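An old tower on its side
A conversation with Georges Srour of the Pelau workshop

By Fadi Karam
Nov 16, 2020

Georges Srour was eating an orange when I arrived, and he asked me to wait until he had washed his hands. "Juice and contacts, no," he said. After this he showed me to a chair next to the shelves and we began to talk about desktop computers, the big kind, with handles.

Pelau takes used office machines, checks them and gives them a second working life. When I visited, 47 towers were waiting in the storage room behind the workshop. Most of them came from one accounting firm, Tehrani, which had replaced everything in the same month. Srour has worked here for six years. Before that he repaired cash registers, and he still speaks of them with some affection.

My first question was why anybody should keep a large tower when a small computer can do the same work. He did not agree with the question. "The small one can do the same work until something is broken," he said. "Then you open it, if you can open it, and there is one board and everything is soldered on it. In a tower I can reach. The memory is here, the drives are there, the power supply is in its own corner. If one of them is bad, I change one."

He always lays the case on its side before he begins. The board is then flat, like a table, and a heavy cooler does not pull on anything while it is being loosened. A small screw that falls will stay more or less where it fell. With a standing case, he told me, the screw goes down behind the power supply and you will meet it again in December.

I wanted to know which moment he likes least. He answered before I had finished.

"The socket. The memory, you can be a little rough, it forgives you. The socket does not forgive. You lift the lever, you lift the frame, you take the processor by its edges and you go straight up. Not to the side! When it is out, the contacts are open, and from then on nothing may touch them. No finger, no cloth, no sleeve."

Is it difficult to put the processor back? "It is easy, and that is the danger. There is no force in it. You look for the mark in the corner, you put it down, and it sits. If you feel that you must push, you are already wrong. Only the lever needs some force, and the first time everybody is afraid of the lever, because it makes a noise."

He gives a new colleague 20 minutes for this one step, although he could do it much faster himself. The colleague at the moment is a young woman named Jella, who came to the workshop from a bicycle shop. She listened to a part of our conversation and corrected him once: he had given her 20 minutes the first day, and she had needed two attempts.

We spoke also about order. Srour does not like parts lying freely on the bench. He prefers a holder with slots, where a board can stand upright and where it is clear at one look what has been taken out. "In the past I used egg boxes," he said. "They were good, but a long board does not fit in an egg box." The cables he leaves as they are for as long as possible. Inside an old tower they form a kind of nest beside the drive cage, and he thinks that people who pull it apart at the beginning only create more work. First he finds which plug is in the way, and he moves that one.

Colored parts help him, too. In many office cases the pieces one is supposed to press or pull have a color of their own. "Somebody was thinking about me when he drew this case," Srour said. "He made the latches blue. I never met him, but I am thankful." 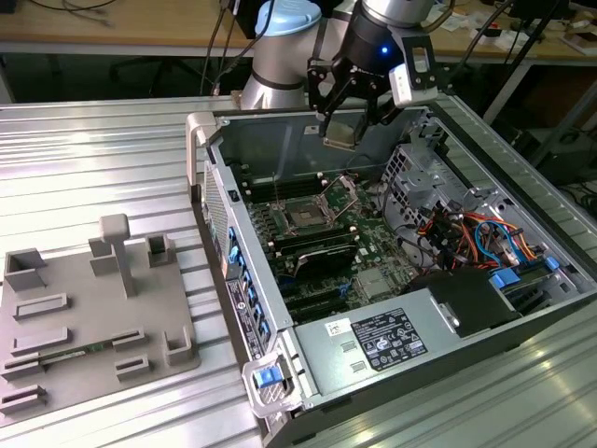
The socket is empty and its lever is raised. 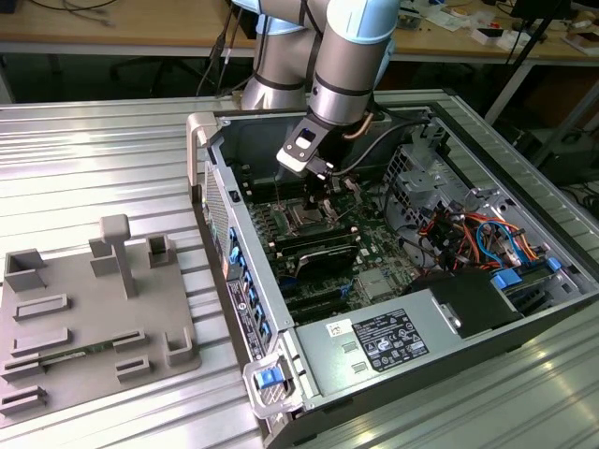
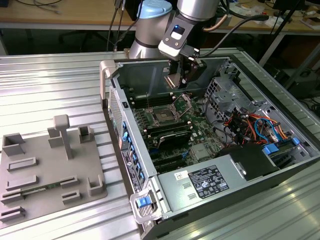
A green circuit board rests in the slots of the gray holder, on the left side of the table.

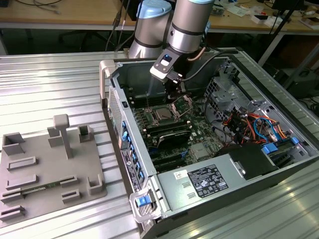

What happens after the bench

When a machine starts and stays on overnight without an error, it gets a sheet of paper with its memory, its drive and the name of the person who tested it. Then it goes to the cleaning table. Srour insists that cleaning comes last. I had expected the contrary, but he explained that a case collects fingerprints for as long as it is being worked on.

Most of the towers go to Carkus, an evening school for adults, where they are used for typing lessons and for simple bookkeeping. Some come back after a year or two with a noisy fan. He does not mind this. He opens the side, changes the fan and sends them out again.

I asked finally if he has such a tower at home. He has two of them, one for his family and one for spare parts. "My wife believes both are for spare parts," he said, and he went to look for the rest of his orange.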